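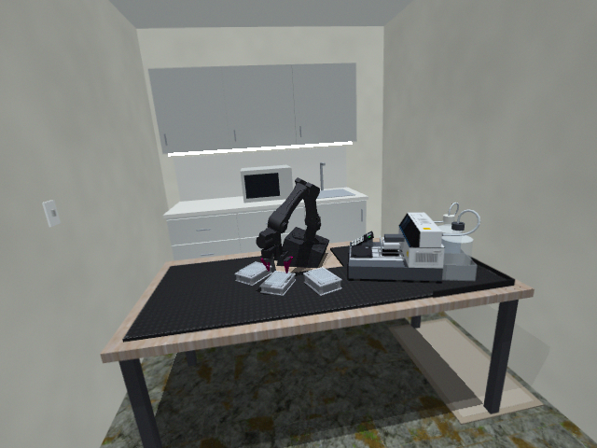 Front Desk and Guest Stays, Handout 4: Writing the Welcome Letter

Hello again, everyone, and thank you for the lively talk last week about late arrivals. I promised to write up my notes on welcome letters, so here they are, a bit longer than I meant them to be (as usual!).

A welcome letter is the page a guest finds in the room. Most people read it with their shoes off and a suitcase still half open, so keep it to one side of paper and put breakfast hours near the top. After that comes the way into town, then who to call at night. Bezawit Tefera kept a small guesthouse in Drandstead before she came to teach with us, and her letters always gave the walk to the harbor in minutes - 20 going down, and a good deal more coming back up with shopping.

Please don't copy the website. The guest has already booked, and the lovely view is right there outside the window. Tell them which tap runs hot first, or where the spare blankets are.
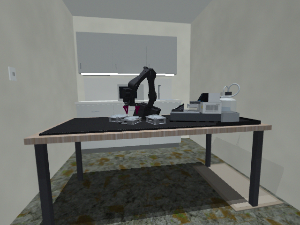

Table with robot arm and racks.

Now, tone. Compare the two letters from the Adams and the Prusmont in your reading pack. The Adams letter is friendly but it takes four paragraphs to get to the door code, and I have watched tired guests give up well before then. The Prusmont is quicker, though a little chilly for my taste. I'd love to see something that sits between them.

For next time: write a letter for a family of five staying two nights in August, with one child who can't eat nuts. Read it aloud to somebody before you hand it in - you'll hear the stiff bits right away. Drafts go to Bethel Fikre by Sat 6 September, on paper or by email, whichever is easier for you.

Extra reading, if you have the time: the chapter on house rules, and the section on small hotels with stairs and no elevator.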